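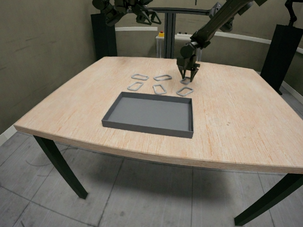
Fig. 1. Simulation of the twin-arm cell, ring loading task, right arm at the rings. For item 3.

Ernthorpe Works
Equipment planning meeting
Minutes of the meeting held on 2nd October in the upstairs meeting room

Present: Production (chair), Engineering, Finance, Quality, Stores, Health and Safety, Purchasing (minutes)
Apologies: Maintenance

1. Minutes of the last meeting

Agreed as correct, with one change. Under item 4 the spare compressor was recorded as approved. It was only approved for quotation. Purchasing to amend.

2. Matters arising

Label printer for goods out: delivered and working. Invoice passed to Finance.

Racking in the lower store: two bays still to be bolted down. Stores asked for this to be finished before anything heavy goes on the top level. Engineering will do it with the next round of fixings.

Floor repairs by the roller door: the contractor has been twice and wants to come a third time. Finance will not release the final payment until the patch by the drain is level.

3. Twin-arm loading cell

Engineering put the simulation picture on the screen and went through the proposal. The task is loading ring pieces into a shallow tray, which is done by hand at present on the second bench. In the picture the six rings are out on the table behind the tray, in two loose rows and at different angles, and the tray is empty. Engineering wanted it set out like this, as the parts do not arrive lined up and a cell that needs them lined up would only move the work to someone else.

Quality asked whether the gripper would mark the rings. Engineering said the two-finger gripper in the simulation is the standard one and the fingertips can be changed. The simulation does not tell us anything about marking. Quality wants sample parts run on a real machine before an order is placed, and wants to inspect them here and not at the supplier's premises. Agreed.

Stores asked why two arms were needed when only one is at the rings in the picture. Engineering said the second arm is for taking away the full tray and bringing the next. Production asked for a price with one arm and a manual tray change, so that the two could be compared. Engineering thought the saving would be smaller than people expect, as the frame, guarding and controller are needed either way, but agreed to ask.

Health and Safety noted that no guarding is drawn. The layout must show fencing, the access gate and the position of the emergency stops before it comes back. Engineering confirmed that guarding is in both quotations as a separate line.

Quotations received:

Flotness: £80,000 for the complete cell, including guarding, installation and training for two operators. Delivery 20 weeks from order. One year's cover on parts and labour.

Laramard: £29,000 for the arms and controller as a first stage, with the table, guarding and programming quoted later. Delivery date not given.

Finance said the two could not be compared as they stand. The Laramard figure looks low only for what has been left out of it. Purchasing has asked twice for the missing lines and has been promised them. Finance also asked for running costs from both suppliers, to include gripper wear, yearly servicing and any charge for software after the first year.

There was some discussion of leasing. Finance is not against it but the terms seen so far tie us in for longer than the current ring contract. Production said the cell could be put on other work if the contract ended. Finance asked for that other work to be written down, with volumes, before it is counted in the case.

Decision: no order at this stage. Item to come back when the actions below are done.

Actions:
Engineering to get a one-arm price from both suppliers.
Engineering to send a layout with guarding to Health and Safety.
Purchasing to obtain a full quotation from Laramard.
Quality to choose 30 sample rings, including some from the edge of tolerance, and send them to Flotness for a trial.
Production to list other jobs suitable for the cell.

4. Floor space and services

The cell would go where the old parts washer stands. The washer has to be drained and disconnected first and there is no budget line for this. Finance will add one.

Engineering reported that the power supply at that wall is enough for either supplier's equipment. Compressed air is not, if the grippers turn out to need it. Flotness says theirs are electric. Laramard has not answered.

Stores pointed out that the pallet truck needs to turn at that corner. The gangway is to be marked out in tape at full size and left for a week so that people can try it.

5. Piras conveyor

The Piras conveyor on the packing line stopped twice last month with the same fault on the drive. A replacement drive is in stock at the supplier. Approved, to be paid from the repairs budget. Production asked for it to be fitted outside shift hours.

Maintenance had asked by note whether the whole conveyor should be replaced. It was felt that this should wait until the position on the cell is known, as the height and direction of the outfeed may change. The note is to be kept with the papers for April.

6. Budget

Finance reminded the meeting that requests for next year must be in on the new form, with at least two quotations for anything over the usual limit. The year starts in April and nothing in item 3 can be paid for from this year's money except the sample trial and the removal of the washer.

If the Flotness cell is chosen, Finance would like the payments split between order, delivery and acceptance. Purchasing to ask. The acceptance test must be agreed in writing beforehand, and Quality will draft it.

7. Any other business

Torque wrenches are due for calibration. Quality to collect them from the benches.

The meeting room projector needs a new cable. Purchasing to order.

8. Next meeting

To be arranged when the Laramard quotation has been received in full.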